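**Armrest** (also *chair arm*, *elbow rest*) - part of a seat that supports the forearm or elbow. Found on office chairs, theater seats, wheelchairs, sofas, car and train seats. This article mostly covers the office kind.

## Terms

"Arm" in trade catalogs means the whole assembly, post plus pad. "Pad" is the top only. "Loop arm" = one closed or nearly closed curve joined to the seat and often the back. "T-arm" = single post with a pad across it, usually height adjustable. "Cantilever arm" is held at one end, older term, still used in Nelau.

## History

Arms on chairs are old, and for a long time they were a mark of rank. Head of the household got the armchair, everyone else a stool or bench. Typing chairs were sold without arms well into the age of the electric typewriter, the thinking being that arms got in the way of the elbows. Managers' chairs had them.

The Mühlbauer works in Nelau offered a bolt-on loop as an extra on its clerk's chair. First batch was 165 pairs. Sold badly, then reordered by the town's insurance office, which took 604 chairs with arms already fitted. Grimby followed with a padded version. Brover came later with the T-arm and a push button, wich the other two copied.

## Fixed loop arms
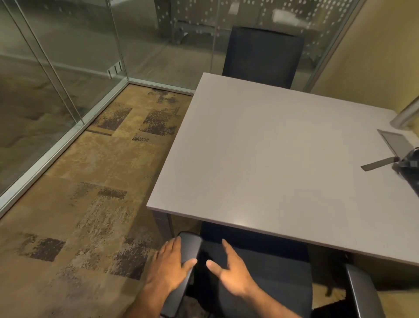
Loop arms are the cheapest type to make and the hardest to break. No moving parts, two or three bolts into the seat plate. The usual finish is black, with a curved loop and a padded top, as on the office chair here, where the arm is also high enough to rest a whole hand over when moving the chair in or out at a table. Downside is the fixed height. Too tall for a short sitter, shoulders go up; too low for a tall one, who leans.

Pads wear before anything else. Foam splits at the front corner first. Replacement pads sold in pairs, screw spacing differs by maker and is not always printed on the box.

## Height and desk clearance

Main complaint about arms in offices: they hit the desk. A chair that can't be pushed in far enough leaves the sitter perched forward, not using the back at all. Fixes are lower arms, shorter arms, a higher desk, or no arms.

Furniture surveyor Špela Yordanov measured 697 workplaces in Nelau for her handbook *Seat and Table*, and lists 3 clearances to check:

- top of pad to underside of desk
- front of arm to desk edge, when sitting back
- arm width against the leg space
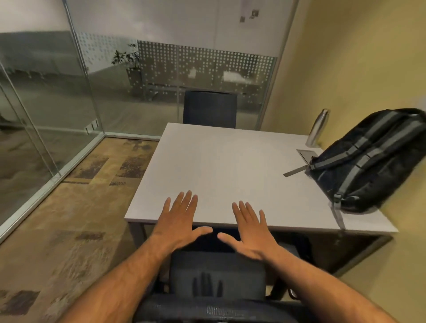
She is firm that the first one matters most, and that it should be taken with someone sitting in the chair, as the seat cushion and gas lift both sink a little under load. Catalog heights are usually given unloaded. Desks with a drawer or a deep front rail lose clearance too, often forgotten when ordering.

## Adjustable arms

Height only is the basic grade. Better ones add width, depth and pad swivel. More joints, more wobble. Brover's early button arm was known for dropping a notch when leaned on, fixed in a later version with a longer tooth. Some users set them once and never touch them again.

## Other uses

In theaters one arm is normally shared between two seats, a steady source of small disputes. Wheelchair arms lift or swing away to allow side transfer. Train seats: the aisle arm folds up on most newer stock, the window one is generaly fixed to the wall.

## See also

- Backrest
- Gas lift
- Loop arm
- Desk height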